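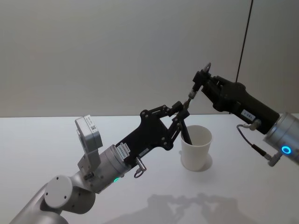
Fig. 1: White paper cup on the white table, plain grey wall behind.

The Paper Cup Project: what I did and what I found

I picked paper cups for my materials project because I get through an embarrassing number of them. The question was simple enough: how long does an ordinary white one hold water before it goes soft? I started in August with a sleeve of Drukari cups from the corner shop, then bought a second lot made by Rondus so I'd have something to compare (they cost a bit more and feel stiffer in the hand).

For each test I filled the cup to a finger's width below the rim, stood it on kitchen roll and left it alone. Every so often I gave the side a gentle squeeze and wrote down how it felt. Not very scientific, I know! My tutor suggested I should always squeeze at the same height, so from the second week I did.

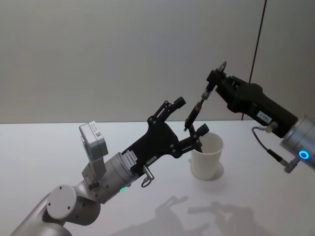 The rim matters far more than I expected. It's rolled over, and that little roll is what keeps the whole cup round. I snipped it off 5 cups and every one of them went floppy as soon as I picked it up, even with nothing inside. With the rim left on, the Drukari cups lasted 47 hours before the base started to go, and the Rondus ones made it to almost 72.

Tea was much harder on them than cold water, and I had to throw out one whole set of results when I lost track of which cup was which. Write on the bottom before you pour, in pencil. Next I want to try the squeeze test with a proper weight, and to find out whether a lid makes any difference to the rim.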